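Falton Open Day: Frequently Asked Questions

When is the open day?
18 October 2018, at our Sivgate building. Doors open at 10 a.m. and the last demonstration starts at 3:30 p.m.

Do I need a ticket?
Yes, but it's free. Book on the Falton website or call the front desk at extension 1291. Each demonstration group is limited to 20 people.

Where do I park?
Use the Firnia lot across the street. The gate code is 3497 and works on the open day only.

Can I bring children?
Children 8 and older are welcome with an adult. Strollers have to stay in the lobby.

What will I see?
There are two stops. Petro Hladun runs the first, a talk on how robots are taught to pick things up and put them down. Lukian Hrytsenko runs the second, in the demonstration room, where a person does shelf work with a gripper in each hand.

Is the robot moving by itself during the second stop?
No. The grippers are held and moved by a person. Questions are fine while the work is going on.

What kind of objects are used?
Ordinary household things, mostly jars and boxes. Please don't move anything on the tables or shelves. 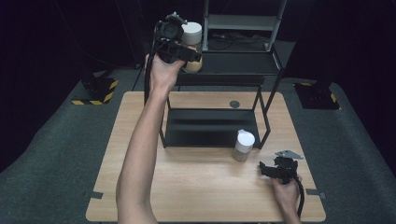 Shelf work with two hand-held grippers. The left one has a lidded jar in its jaws.

Can I try the grippers?
Yes, after each demonstration. Sign up at the door of the room. You must be 12 or older, and long sleeves need to be rolled up.

Can I take pictures?
Yes in the demonstration room, no in the Demchenko workshop next door. Please turn off your flash.

Is there food?
Coffee and sandwiches are sold in the lobby until 2 p.m. No food or drinks past the front desk.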